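# On the Keeping of Lids

The annual review of household storage is now complete, and this entry sets out its findings. Readers who joined after last year's post may wish to know that the review takes place each November, that it covers kitchen containers, packaged goods and serving bowls, and that it follows the same method every time. Everything is taken out. Everything is matched. Whatever has no match by the end of the evening is placed in a bag by the back door.

The subject may seem a small one. In my experience it takes up more of a household's time than the subjects people are willing to discuss at dinner. A container without a lid is a bowl, and may be kept as a bowl. A lid without a container has no second use that I have found, although a former neighbor stood plant pots on hers for years and was satisfied with the arrangement.

## Terms

For the purposes of this blog, a lid is "matched" when it closes on all sides and stays closed when the container is lifted by it. A lid that must be held down with one hand is not matched. Last year I allowed a category called "near match," and I regret it. Four items were kept under that heading and none of them was used.

Round lids remain the most difficult. Square ones declare their size at a glance, while round ones differ by the width of a fingernail and must be tried one at a time. I have written to Drilside, whose round sets I have bought since moving to this address, to ask whether the size might be molded into the rim. Their reply was courteous and referred me to the product page.

## Correspondence

Hannelore Kuster wrote in response to the spring post on labeling. She keeps her containers with the lids on at all times, empty or full, and accepts the loss of shelf space. Her cupboard is 50 inches wide, she reports, and she has not gone looking for a lid since she adopted the practice. I tried it for 22 days. The cupboard was full by the second evening and the remaining containers lived on top of the refrigerator — a place from which they fell.

I do not say that her method is wrong. It requires a larger cupboard than mine, or fewer containers, and the second of these is probably the lesson.
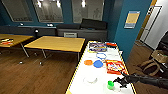
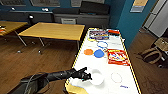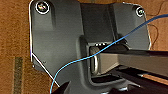
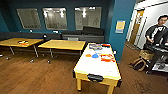
*Lids in the first photograph, a white bowl in the second.*

## Findings

The most common cause of separation is the loan. A container goes out with soup in it and comes back alone, or the lid comes back alone, or a different container comes back with many thanks. I have begun to send food out only in jars. Jars are returned in better order, and when they are not returned the loss is easier to bear.

The second cause is heat. Several of my older Meinecke lids have curled at one side from the lower rack of the dishwasher. The instructions that came with them said top rack only, and I had read the instructions. These lids have now gone into the bag.

Color is of less help than one would hope. I once bought by color in the belief that blue would find blue. Over the years I came to own blue lids from three different makers, and the system failed without my noticing it. An orange lid is at least easy to see in a drawer.

## Changes for the coming year

1. Round containers will be kept in one size only.
2. Lids will stand upright in the rack from Akton, which cost me $20 and fits the drawer with a little room at the back.
3. No container will be accepted as a gift unless its lid is present.
4. Bottle caps will no longer be saved.

The fourth item requires a word. I had kept bottle caps in a tin for as long as I have had a kitchen, on the view that one would be wanted. In the course of this review the tin was emptied and found to hold 240 of them. I tried a good many on the bottles presently in the house. Two fit, and both of those bottles already had caps.

The tin itself is a sound one, with a hinged top, and has been kept for string.

Readers have asked for my opinion of the stretch covers sold by Jisik. I have one on trial over a mixing bowl and will report in the spring, together with the postponed entry on shelf paper.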